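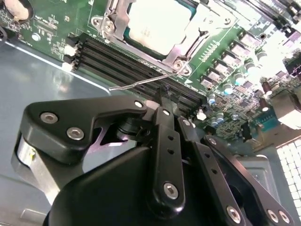

Review: Drelteo two-finger gripper with wrist camera, after 78 boards

Last updated: November

I bought the Drelteo gripper for our small repair shop, Cutcombe, where we take old desktop computers apart and save what can still be sold. Memory, processors, coin cells, sometimes a whole board. The work is slow and it is hard on the fingernails, so I wanted to see how much of it an arm could do. I have now run the gripper on 78 boards, and I want to write mostly about one fault, which the seller's page does not mention.

First the good side. The body is solid and the finger links have no play that I can feel. All bolts are hex socket, so one small set of keys is enough for the whole tool. The manual is 30 pages and the drawings in it are clear. Mounting took me one morning, with the camera. The software from Vultside, which I use to set the force limit, found the gripper at the first try.

Now the fault. The gripper holds its force limit very well when it closes. It does not hold any limit when it pushes down. These are two different things, and I did not understand this when I bought it. If the fingers are closed on something and the arm goes lower than it should, the gripper reports a normal grip force, because between the fingers nothing has changed. All the pressure goes into the board and no alarm comes.

On my board number 10 this is what happened. The arm was two millimeters too low over the memory slots. The fingers were closed, the display was green, and I heard a crack. One white latch was broken off and the board had bent enough that it did not start anymore. The log for this run shows no warning at all. I repeated the movement later on a scrap board with a kitchen scale under it, and the gripper did not complain at any point until I stopped the arm by hand.

There is a second, smaller problem. The links come down wide on both sides of the fingertips, and over a full motherboard there are many tall parts: capacitors, the metal bracket of the processor, the lever of this bracket if it is left open. The tips can be in the right place while a link is already touching something next to it. The wrist camera looks from above the gripper body, and the body itself covers a good part of what I would like to see.

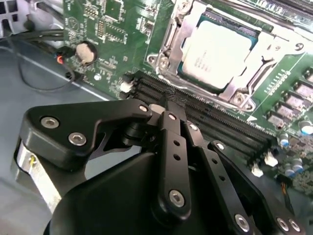

Salazar wrote to me after the first version of this review that the fault is in the arm and should not be counted against the gripper: a gripper measures grip, the arm must measure contact, and any arm without a contact stop should be kept away from a board that somebody wants to keep. I think this is correct as engineering. But the seller offers the gripper as "safe for delicate electronics" and a buyer like me will read this in the simple way.

What I changed since then:

I set a floor height in the Vultside program for every type of board, and the arm is not allowed below it. I measure it again each time the case is moved.

I reduced the downward speed to the lowest setting. A board takes longer now, but I have time to reach the stop button.

I fold the lever of the processor bracket down before the start, or I take it off.

I remove the coin cell by hand. A metal link near a battery holder is not something I want to test.

With these rules I have broken nothing more. Still, I paid 200 dollars extra for the "protected" version, and this protection works only in the closing direction. Drelteo answered my message politely and said that a note will be added to the manual. In the copy I downloaded this month it is not there yet.

I would buy the gripper again for picking up loose parts from a tray. For work inside an open case I would first buy a force sensor for the wrist, and put it in the budget from the beginning. Three stars from five.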